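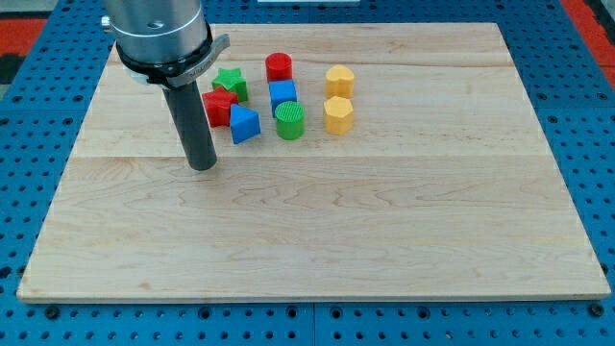
Teaching by joystick: the Lilden block trials, so far

The people behind the Lilden project would like us to believe that anyone can teach a robot. You hold the controller, you push a block across a board, you do it again, and after enough rounds the arm has the idea and carries on without you. I spent part of May going in and out of the Gistodham workshop to see how this is going, and I came away with more questions than I took in.

The setup is plain enough. There is a wooden board on a blue pegboard table and a set of colored blocks: stars, cylinders, a cube, a heart and so on. The arm has a rod instead of a hand, so it can't pick anything up. It can only push. A person sits at the remote control and steers the rod while the software records every move. Each attempt is called a demonstration, and the target for this round is 2388 of them.

That figure gets quoted a lot. Members who came to the open evening will have heard it from the front of the room, and it is printed on the sheet by the door. What the sheet leaves out is how many of those demonstrations anybody would want a machine to copy. I tried the controls myself. My first go at sliding the red star up to the blue cube ended with the star turned the wrong way and the yellow heart most of the way to the edge. It was saved along with everyone else's. I asked whether it would be thrown out later and was told that "some variety is useful." Maybe so. I would like to know how much variety and who decides.

Pushing is also harder than it looks. A cylinder rolls off the rod if you catch it slightly to one side, even standing on its end, or rather it skids around and you have to come back at it from another angle. The stars spin when you hit a point. After 200 rounds a patient person gets a feel for it. Most of us don't have a feel for it after ten, and the rota gives newcomers the same slot as everyone else.

Then there is the matter of what the robot is supposed to have learned. The trained version was shown to us in the afternoon, given 80 tries at putting two blocks of the same color together. The results were announced as encouraging. When I asked for the count, I got a chart with no numbers down the side. I have asked again and will print it if it comes.

My own guess, and it is only that, is that it does fairly well when the blocks start out where people tended to start them, and poorly when they don't. We are creatures of habit. Left to ourselves we bunch the pieces up at the far side of the board and leave the near half bare. If that is what the machine gets shown day after day, I don't see how it would know what to do with a block sitting near the front. Fullska, who supply the control software, say their system copes with this. Their leaflet says so too, and I suspect the one was copied from the other.

I should be fair. The controls respond quickly, the arm moves slowly enough that no one feels nervous beside it, and the two teenagers who took the slot after mine were far better at it than I was and wanted to stay on. If the aim is to give people a go at something new, it works well.

But we were asked to put 450 hours of workshop time toward this, and the Tomoana group gave up their bench space for it. For that I would want the plain score from the trials, a rule for dropping bad demonstrations, and a test with the blocks laid out by someone who has never touched the controls.

Slots for the next round are open now. Sign up at the workshop desk, and bring your glasses if you need them for close work. The tip of the rod is hard to judge against the wood.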